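Tamumside Office Services
Progress report to the Tivum Workplace Fund, second period
Prepared by Mabli Watkins

1. Work done

The two-armed robot has been collecting waste on the second floor since June. It takes the small desk baskets and the yellow-lidded pedal bins. Osian Humphreys sets its route each afternoon and the cleaning staff check the floor after it.
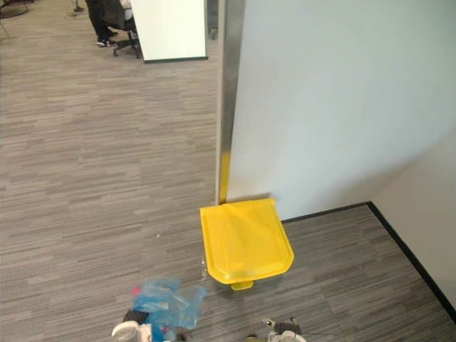 2. Effect on staff

The evening team still has 12 people and no hours have been cut. Berwyn Griffiths and Gwilym Kemeys have moved from bin rounds to kitchens and meeting rooms, with two others covering for them on leave. Both asked for written duties, and these were agreed with their supervisor.

Bags remain the slow part. Thin plastic folds over on itself and the arms need more than one try to

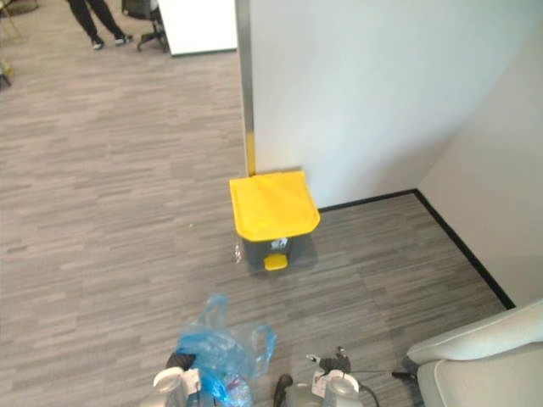 get a good hold, so we have budgeted extra time for bag changes. Staff have also reported small scraps left on the floor near the bins. They pick these up by hand and note them on the shift sheet.

3. Equipment

Knit sleeves are now part of the arm kit. We would like to order a second set so one can be washed while the other is in use.
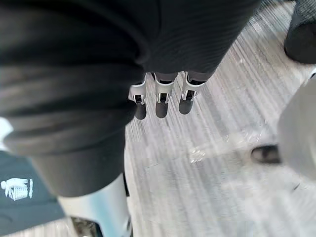
Gripper fingers and black knit sleeve.

4. Training and next steps

So far 37 office and cleaning staff have had the short safety talk. The main question was whether people need to leave their desks during a round. They do not, but they should keep bags and chairs out of the walkway. 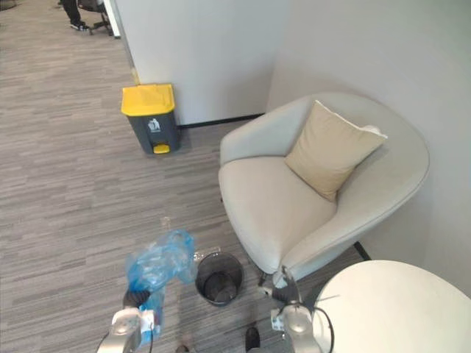
Bin corner with lounge chair, second floor.

In the next period we will add the third floor and repeat the staff survey. Spending is within budget. The one open item is the Joly service contract, which Bleddyn Griffiths is reviewing.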